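Cell Two at Muvska: my afternoon with the dish robot people

September 2022

So I finally got myself onto one of the Muvska open days! I'd been on the waiting list since February, and I had more or less given up when the email came saying a spot had opened and could I please wear closed shoes. I could. I drove up with a thermos and a notebook and got lost twice in the business park (the sign for the building is behind a hedge, so look for the blue bike shelter instead).

If you haven't come across them, Muvska build and test small robot arms for kitchen work, mostly clearing and racking dishes. I expected a big gleaming hall. What I got was a long low room with a coffee machine at one end, and a very cheerful man named Gwion Humphreys who looks after Cell Two and had clearly been told to keep the tour under an hour. He did not keep the tour under an hour.

The walk-through

They start you off in the parts store, which I loved more than I should have. Drawers and drawers of fasteners, all labeled by hand, and a whole shelf of finger pads in sealed bags. The pads are what the gripper closes with, so they take all the punishment. Gwion let us squeeze a new one and then one that had come off the arm that morning, and the old one felt like a pencil eraser that's been through the wash.

Then you get the big number. Cell Two had done 2,731 picks on its current set of fingers when we were there. I asked if that was a lot and he made a so-so motion with his hand. Depends what you're picking, he said. Mugs are easy on the pads, but plates are murder, as the rim digs into the same spot every time.

Getting the cell ready

This was the part I'd come for. I fix vending machines for a living, so I wanted to see how somebody else's machine gets put to bed and woken up again, and Gwion was happy to go through the whole thing slowly while a couple of the others wandered off to find the cookies.

First the arm goes to its park position and the air gets shut off. He wipes the table with a damp cloth, then a dry one, and he's fussy about it. After that come the fingers. He runs a thumb along the edges of each one, checks that the angled pad on the inside face hasn't shifted, and wiggles the tip. There are 2 screws per finger, and they get a dab of paint across the head so you can see at a glance if one has started to turn. I do exactly the same thing with coin mechs, and I was absurdly pleased about it!

The wrist camera comes next. He cleans the lens with one of those little blowers for dust, never a sleeve (he gave one of the students quite a look), and then lays out the dishes for a check view. They're ordinary dishes, by the way. I'd pictured some kind of special test crockery, but it's the sort of mix you'd find at the back of anybody's cupboard. The dark shiny ones give the camera the most grief, Gwion told us, because a strip of light bouncing off the rim can look like an edge to the software. Patterned ones are kinder. His trick is to put a dark plate where it'll catch the light on purpose, and if the software draws the outline properly on that, he doesn't worry about the rest.

He also keeps a paper log, which made me like him even more. Date, pick count, finger set, who cleaned what, and a column headed "odd" for anything that seemed off. Page 78 had a coffee ring on it and one entry that just said "squeak, gone now."

I asked what breaks most often and he didn't even stop to think. Cables. The one that runs down to the gripper bends every time the wrist turns, and it goes stiff before it goes bad, so he flexes it by hand at every service. They used to get theirs from Vidal and have switched to a braided kind from Cinberg that he likes better, although he grumbled that the connectors are fiddly.

By then everybody had drifted back, and we crowded around the monitor for the camera's own view of the table, with the fingers poking in from the bottom, a black plate between them and the white wire rack off to the right.

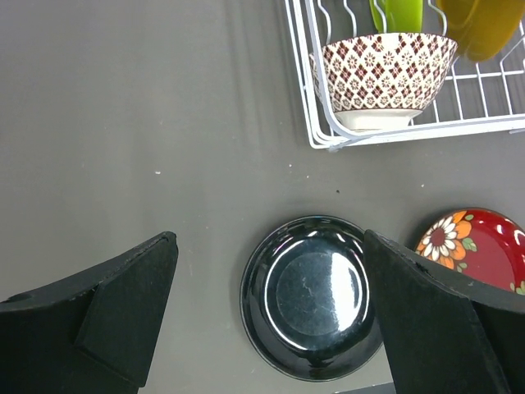 Getting there and other practical bits

Parking is free but there isn't much of it, so come early. The tour is upstairs and there's an elevator around the back by the loading door. Bring a sweater, as they keep the test room chilly. You can take notes all you like, but ask before you photograph the screens.

Lunch was at Dusum, the cafe across the road, and the lentil soup was great. Names for the next open day go on the list at the front desk, and mine is already on it again.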